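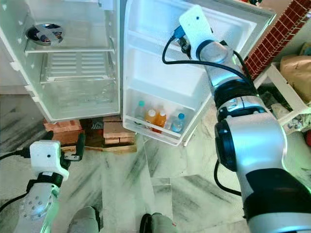
Rundport has released version 2 of Riden, its motion planning software for two-armed robots, with a new planner built for doors, drawers and other parts that swing or slide. The update went out to all license holders on July 13, 2019, and replaces the separate arm planners used in the first version. Much of the development work was done on household appliances, including a white refrigerator raised on stacked bricks, with a bin low on its door that holds bottles of water and orange juice. With the door open, a robot has to bring one arm up beside the inside of the door while the other works near the base, and the planner has to keep both arms, their cables and the door shelves out of each other's way.

In the first version of Riden, each arm was planned on its own and the two paths were checked against each other afterward. If they crossed, one arm waited. Balakrishnan Pai, who leads the planning group at Rundport, said that worked well enough at a bench and poorly at a refrigerator.

"A door moves through a lot of space, and the old planner treated it as a wall that happened to be in a new place each time we looked," Pai said. "Now the hinge is part of the model. The planner knows where the door can go and where it can't, and it plans both arms and the door together."

The hinge position no longer has to be entered by hand. A perception module written by Yesenia Cuautle estimates it from the head camera while the door is moving and passes the result to the planner, which adjusts the path as the estimate improves. Clear plastic and glass are still hard for the module, Cuautle said. Transparent drawers and shelves often come back from the depth sensor with holes in them, and the software fills those in as solid until it has a better view.

Rundport tested the release on 309 recorded door and drawer tasks before shipping it. The recordings were replayed in simulation first, and those that the planner failed were then run on the robot at reduced speed. The company has not published success rates and says it will do so in August, along with the recordings themselves.

Planning time has also changed. Riden now stops searching after 200 milliseconds and uses the best path it has, unless the operator sets a longer limit. The controller underneath still runs at 1000 cycles per second and was left alone in this release, apart from a fix to the way joint torque limits were read from the configuration file.

Gretska, which uses Riden in its kitchen robotics work, has had an early build since spring. Natalia Alvarado, a software engineer there, said the switch took her team longer than expected — mostly time spent rewriting scripts that called the old single-arm functions. Those functions are still included but are marked for removal in the next version.

A cable model is included as an optional setting. It treats each loop of cable on the arm as a soft volume that should not be dragged across an edge or pinched in a hinge. Pai said it is off by default and adds to planning time.

Existing customers can download the update from their Rundport account. A migration guide by Mattes Janssen covers the changed function names and the new format for door and drawer models.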